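Paula Filip came back from the regional transport talks in Lumitz with a cold and a full notebook. For 7 years she has worked as an adviser to small towns on the border, and she was one of 34 delegates who sat at the table this week. We spoke on 2022-05-20, the morning after her return.

"The road agreement is good, but it is a thin agreement," she told me. "The ministers signed four pages. The rules for lorries at the crossing are still to be written, and my towns live from this crossing."

The delegation from Imska wanted a joint customs office already in January. Lyle Holloway, who led the other side, asked for more time. Filip does not blame him. "He has his own parliament to think of," she said. "But drivers wait almost 220 minutes on a bad day, and they do not vote in his parliament."

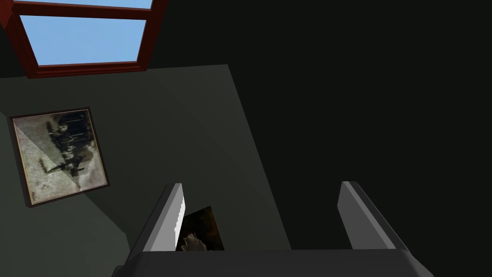 The question of money was left for the last evening. Both governments promised to pay for the new bridge, and neither wished to say the first number. Filip compares these talks to a room with dark walls and one window showing only plain blue sky: you know that there is an outside, but you cannot tell much about it. "We asked for a date, then for a month, then for a season," she said. "We received a season."

She is more hopeful about the ferry line to Negussie, where the two port offices already share their timetables. A second meeting is planned, this time with the mayors present — a point for which she argued since the winter.

"I will bring the same notebook," she said. "There are still some empty pages in it."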